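# Chapter 3: Getting Clothes Clean

I used to think laundry was too dull for a textbook. Then I ruined a sweater – my favorite one! – and started reading labels. So let's begin with the front loader and the basket.

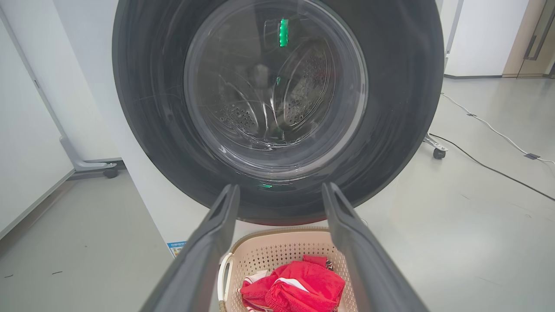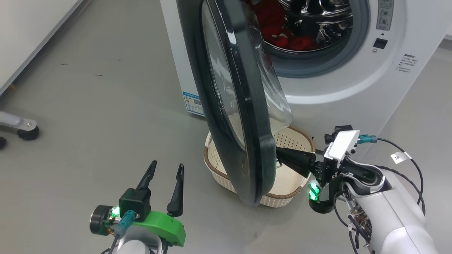 In this chapter I'll follow a load from basket to drum and back again, and we'll work out why clothes need room to tumble. Keep your notes from the Dornard fabric chart handy (page 118), as we'll use them for the sorting exercise. I still look things up on it myself – mostly wool.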